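Glue tests, batch from Dabbas, cont.

Second round of bookbinding paste. Mixed 50 g starch to 648 g water, same as Lihua's sheet. Cooked it slow this time. Still lumps near the bottom of the pan, strained twice. Smells fine.

Brushed on four strips of the heavy paper, boards on top, left under weights overnite.

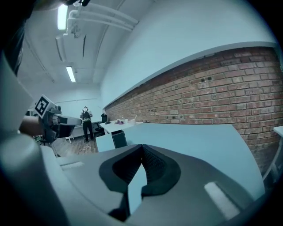
Plurnitbridge, 2025-08-31

Strips out of the press. Three held when I pulled, one peeled clean off at the corner - think I skimped on paste there. Boards a bit warped, grain probably wrong way again. Check before cutting next time!!

To do: ask Lihua Yao if she wets the back of teh paper first. Order more blotters from Workora. Try thinner mix on the cloth spine.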